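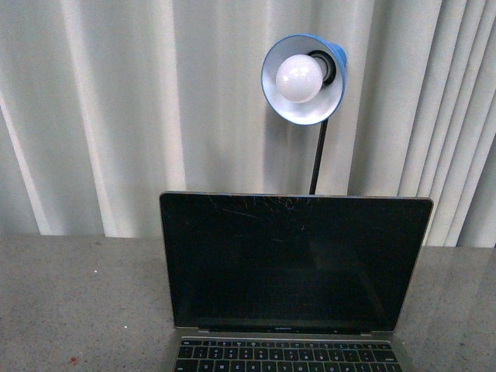 Laptop and lamp task on the speckled bench, screen off, lid up. Head camera view, Cevora kit.

Cevora Head Camera Kit for Bench Robots
Natnael Moges
29 Mar 2018

I've had the Cevora kit from Fliteck on our two-armed bench robot since last July, and I still look forward to switching it on, so here's a proper write-up for anyone thinking of getting one.

Cevora is a head camera, a neck bracket, a cable set and the Ejigu recording software. You bolt the camera where a head would go, point it down at the bench and record what the robot sees while it works through a household task. It all arrives in one box, and the bracket fitted our neck plate without any drilling (our plate is an odd one, so I was thrilled).

The view is what won me over. Our old camera sat off to one side and the arms were forever blocking it. With Cevora you get the bench from straight on, close enough to read the letters on a laptop keyboard. In the laptop task you can make out Q to P along the letter row, and the fine scratches and cracks near the top of the screen show up as thin light lines. I love that it picks up detail like that on glossy black glass! There's a faint blurry reflection of the room in the lower part of the screen too, and that's a good test of any vision program you plan to feed this to.

It does well with pale things on pale backgrounds. The curtain behind the bench is cream, the inside of the blue lamp shade is white and so is the bulb, and you can still tell where each one stops. The grey speckle of the benchtop comes through as well. Colours are a touch cool straight out of the box — one slider in Ejigu sorts that out.

Setup took me an afternoon. Most of it went on calibration, where you show the camera a printed board in 5 positions and wait for the software to settle. Do this with the bench lights you plan to use, and do it again if you move the neck. The kit weighs 433 grams with the bracket on, and our neck motor handles it happily.

We've recorded 84 laptop and lamp runs so far. Ejigu names the files sensibly and lets you tag a run while it's still going, and I use that constantly.

A few grumbles. The cable is about 2 metres long and I'd like more. The bracket screws are tiny and the spares bag is stingy. The manual has a whole chapter on the Trutevness mount, an add-on for wrist cameras, before it gets to the basic one, so start at the back.

Fliteck sells the kit complete or the camera by itself. Get the bracket. I tried making my own first and it wobbled.

Last updated: July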